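Protokoll der Mieterversammlung, Haus Nasivitz, Oktober
Beginn 18:30 Uhr, Gemeinschaftsraum im Erdgeschoss

**Leitung:** Boris Šindelář
**Entschuldigt:** die Parteien aus 2 links und 4 rechts

## 1. Protokoll der letzten Sitzung

Das Protokoll wird mit einer Korrektur angenommen: Der Fahrradkeller wird um 22 Uhr abgeschlossen, im alten Protokoll stand 20 Uhr. Der Aushang im Treppenhaus ist bereits geändert.

## 2. Gemeinschaftsküche

Die Küche im Erdgeschoss soll im Frühjahr erneuert werden. Die Hausverwaltung Esfahani hat dem Umbau schriftlich zugestimmt, beteiligt sich aber nur an den Anschlüssen für Wasser und Strom. Möbel und Geräte zahlt die Hausgemeinschaft aus der Rücklage. Dort liegen derzeit 1.122 Euro.

Zwei Angebote für die Unterschränke wurden verglichen. Das Angebot der Firma Illow liegt bei 1.069 Euro einschließlich Lieferung und Einbau. Das zweite ist teurer und enthält die Entsorgung der alten Schränke. Herr Šindelář weist darauf hin, dass nach einem Auftrag an Illow kaum Geld für Reparaturen im laufenden Jahr übrig bleibt.
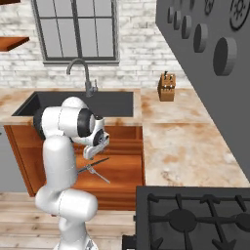 Mehrere Anwesende möchten die Entscheidung vertagen, bis die Nebenkostenabrechnung vorliegt. Dagegen wird eingewandt, dass das Angebot nur bis Monatsende gilt. Nach längerer Aussprache wird abgestimmt.

**Beschluss:** Illow wird um eine Verlängerung der Frist gebeten. Kommt sie zustande, wird auf der nächsten Sitzung entschieden. Andernfalls holt Herr Šindelář ein neues Angebot ein. Angenommen mit 7 Ja-Stimmen bei 4 Enthaltungen.

Die Spülmaschine war nicht Teil des Angebots und wird getrennt behandelt. Frage aus der Runde, ob sie überhaupt gebraucht wird – bleibt offen.

## 3. Belegung der Küche

Es gab erneut Überschneidungen bei privaten Feiern. Der Kalender an der Tür wird teils mit Bleistift geführt, Einträge sind verschwunden oder überschrieben worden. Ab sofort gilt nur, was mit Namen und Wohnungsnummer in Kugelschreiber eingetragen ist. Wer absagt, streicht den Eintrag durch und zeichnet ab.

Die Nutzung endet weiterhin um 22 Uhr, Aufräumen eingeschlossen. Der Wunsch, vor Feiertagen bis 23 Uhr zu verlängern, wurde von den Parteien im ersten Stock abgelehnt. Es wurde nicht abgestimmt.

## 4. Heizung und Lüften

Im Treppenhaus steht das Fenster im dritten Stock oft über Nacht offen. Bitte an alle, es abends zu schließen. Die Heizung im Gemeinschaftsraum wird nach der Nutzung auf Stufe 1 gestellt, nicht ganz abgedreht.

In den Wohnungen zum Hof werden die Heizkörper in den Bädern nicht richtig warm. Betroffene melden das bitte einzeln und schriftlich bei Esfahani, eine Sammelmeldung wurde zuletzt zurückgewiesen.

## 5. Hof und Müll

Die Papiertonne ist regelmäßig überfüllt. Kartons sind zu zerkleinern. Eine zusätzliche Tonne würde die Nebenkosten erhöhen – dafür fand sich keine Mehrheit.

Das Sofa neben dem Kellerabgang gehört offenbar zu einer früheren Mietpartei. Es wird beim Sperrmüll angemeldet, falls sich bis zum Abholtermin niemand meldet.

## 6. Verschiedenes

- Der Schlüssel zum Trockenraum fehlt wieder. Wer ihn hat, hängt ihn bitte an das Brett.
- Die Nachbarn aus dem Haus Flalville fragen an, ob sie im Dezember den Gemeinschaftsraum für einen Nachmittag nutzen dürfen. Keine Einwände, Reinigung durch die Gäste.
- Das Licht im Keller schaltet zu früh ab. Die Verwaltung ist informiert.

Ende der Sitzung: 20:10 Uhr. Der nächste Termin wird ausgehängt.

Für das Protokoll: B. Šindelář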